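Visiting Cirmont: an afternoon with the Purnton arm kit

By Lucimara Furtado
1 Feb 2022
5 min read

Our college has money for one small robot arm this year, and the Purnton kit from Cirmont was on the shortlist. Cleiton Godoy and I took the early train to Flosten to look at it before we signed anything. Cirmont has the upper floor of a former printing works ten minutes' walk from the station. The bell does not work, so ring the office number when you get to the door.

What is on sale

The kit costs 1770 pounds with the arm, its control boards, the wiring, a set of printed brackets and a licence for the Arruda software. You can have it built for you for a further 135 pounds. The lead time at present is five weeks, and orders placed now would come in good time for the start of our summer projects in April.

We were taken first to the assembly bench, where each joint is run on its own before the arm goes together. Two people do all the building. They keep spare gears and servos in stock and will sell them singly, and we were given a printed price list for these. I would have liked to see the same for the boards, which have to be quoted for each time.

Cleiton asked about the manual. The building section is clear and has good drawings. The section on setting up the software is thin, and Cirmont agreed that it is being rewritten. We were shown a draft of two chapters and they were better.

The demonstration

After coffee we moved to the demonstration room. The task used for visitors is a child's shape puzzle, with coloured blocks and boards with holes to match. It is a sensible choice. The blocks are light, nothing breaks if one is dropped, and a class can see at once whether a block is where it should be. More than one board is in use, so the arm is not always working with the same layout of holes.

We asked for the speed to be changed during the session and this was done from the software without a restart. At the low setting the arm was easy to follow. At the high setting I found it harder to see what the gripper was doing, and I would keep students on the low one for the first few weeks.
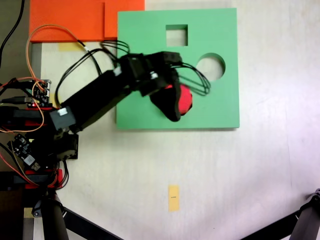
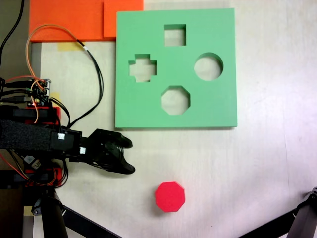
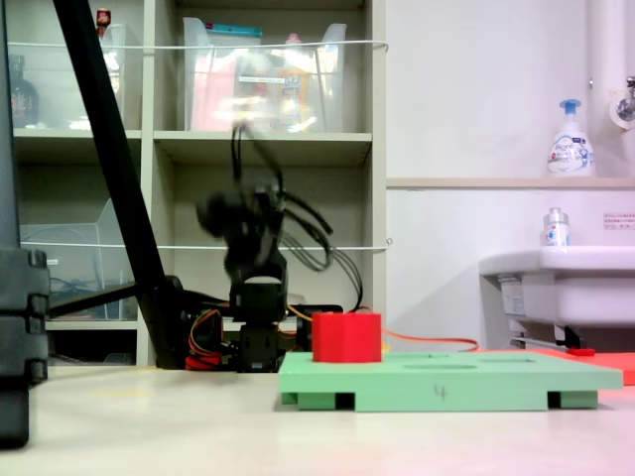
Points to check before ordering

The wiring is the part that concerned me most. The cables to the gripper run outside the arm in wide loops, and the boards at the base have no cover. Cirmont sells a cover for the boards as an extra, but it was out of stock on the day. For a shared classroom I would not order without it. Cleiton was less worried and thought a few clips would keep the cables in order.

You also need to supply your own table, and it should be a steady one. The base is fairly small, and Cirmont recommends clamping it down. Clamps are not in the box.

The licence covers one computer. Moving it to another means writing to the support desk, who say they answer within two working days. We have asked for a site licence and are waiting for a price.

Repairs are done at Flosten. You pay the carriage one way and Cirmont pays the other. There is no loan arm while yours is away, so a college with only one would have to plan around that.

Where we stand

Cleiton would buy the built version now. I would buy the kit form, as our second-year group could put it together over a few sessions and would know their way around it when something needed replacing. We both want the board cover included in the quotation. I have written to Cirmont with these questions and will add their replies to this page when they come.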